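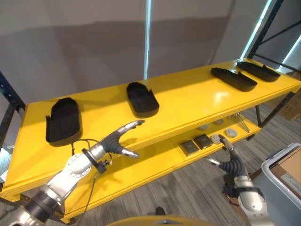
How often does the display shelving get checked?
Every Wednesday before opening, and again after any change to the layout.

Hornen Shoes, Bradley store
Shelf check, September
Checked by: Priya Doucet

Yellow two-tier shelf
Top surface clean, no sharp edges: OK
Shoe trays back from the front edge: OK. Please keep them that way, the top is glossy and they slide.
Feet level, no rocking: Left rear foot was loose. Tightened, recheck next week.
Boxes on lower tier, lids closed: OK
Thin metal rods: Lay flat or move to the stockroom. Tavion to do.
Cables clear of walkway: OK

Wall bay 7
Brackets: One screw missing. Reported to Ingrid Ostrowski, Vornholm parts desk.
Load label, 25 kg per shelf: Faded, new one ordered.

Open items: 3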